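Working Safely Around a Robot Arm in a Furnished Room
Sun-ja Ra, Nedberg

These rules cover household pick-and-place work, such as moving a TV remote between the shelf and the top of a side table.

Before you start

1. Find the stop button and press it once with the arm powered down. It should click and hold.
2. Trace every cable by hand from the wall to the device. Move what you can out of the arm's reach - phone cords and power adapters on the floor included.
3. Set the speed limit to 60 mm per second for the first run. 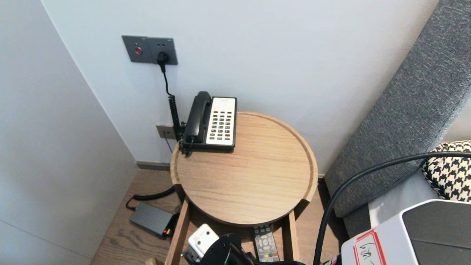
Who is allowed to reset the stop button?
Only the operator who started the session. If that person has left the room, the arm stays off until they return.

During the run

4. Stand where you can reach the stop without leaning over the arm.
5. Keep hands off the table while the motors are on. If an object needs to be moved, pause the arm first.
6. Approach small objects from the side and slow down near the table rim. Corded phones and smart speakers stay in place unless they are part of the task. 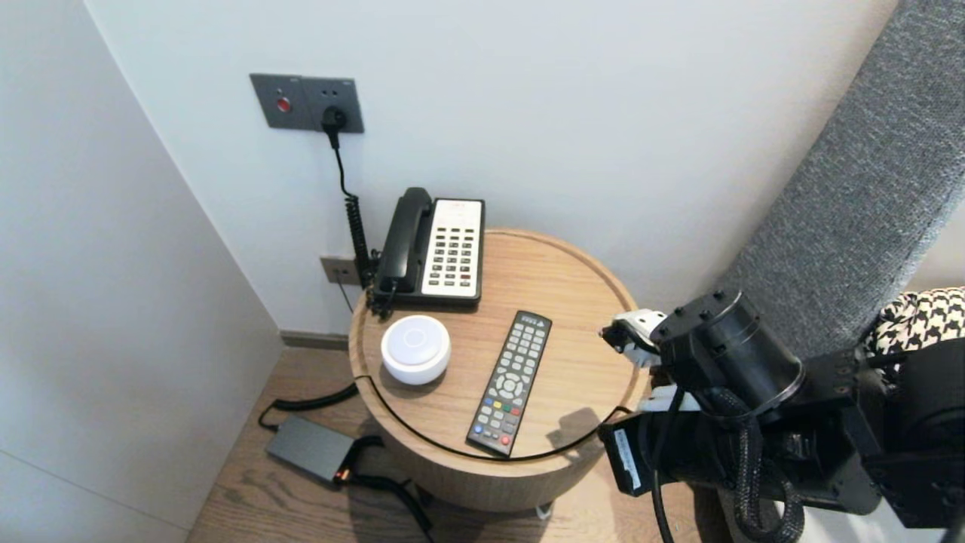
After the run

7. Park the arm clear of the furniture and cut motor power.
8. Check the arm's cable for wear at each joint.
9. Write any stop or bump in the log, with the time. Logs are kept for 14 months.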